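Bastwood Guest House, linen and bedroom inspection
Rooms 1 to 7, upper floor
Inspected by: Nadine Azar
Checked by: Omar Rawashdeh
Month: May

Results are entered as OK, Action or N/A. Comments are required for any item marked Action.

1. Bed frame and slats
1.1 Slats seated, no cracks. OK
1.2 Side rail bolts tight. Action. Room 4, head end, left rail. Quarter turn of play. Tightened during inspection, recheck next month.
1.3 Floor clearance under bed free of stored items. Action. Spare pillows under the bed in Room 2. Moved to linen closet.

2. Mattress and protector
2.1 Protector fitted at all corners. OK
2.2 Mattress label present and legible. OK
2.3 Seams intact. OK. Room 6 has slight pilling along the foot end, no opening.

3. Bedding
3.1 Quilted covers free of tears and loose stitching. OK
3.2 No pins, clips or tags left in the fabric after laundry. Action. One laundry tag found in a pillowcase hem, Room 5. Reported to Farah Laundry.
3.3 Covers clear of wall heater by at least 37 inches. OK

4. Folding and small textiles
4.1 Folding done on a flat, rigid surface. OK. A board laid on the bed is accepted if it sits level and does not overhang the mattress.
4.2 Board surface smooth, no splinters or raised edges. OK. Scuffs and smudges are cosmetic. Wipe before light-colored items are folded.

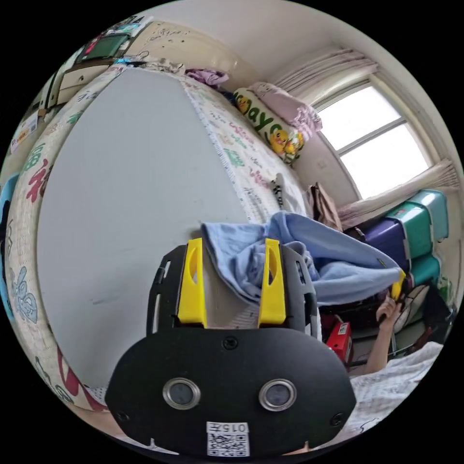
4.3 Fabric opened out fully and checked on both sides before the first fold. Action. Kevin Nina reports that items are sometimes folded straight from the basket. Marks and pulled threads are then missed until the guest finds them. Staff reminded.
4.4 Stained items set aside in the marked bin. OK
4.5 Board returned upright to the closet and strapped. Action. Strap missing. Replacement ordered from Jirketti.

5. Linen closet
5.1 Heaviest items on the lowest shelf. OK
5.2 Shelf load under the posted limit of 245 lb. OK. Estimated, not weighed.
5.3 Door closes and latches. Action. Latch catches on the strike plate. Ziad Sleiman to file down.
5.4 Light working. OK

6. Access and exits
6.1 Path from bed to door clear, laundry cart not left in hallway. OK at 10:40 a.m.
6.2 Smoke alarm test button. OK, all rooms.

Open from last inspection: Room 3 window restrictor. Part received, not fitted. Carried forward to Omar Rawashdeh.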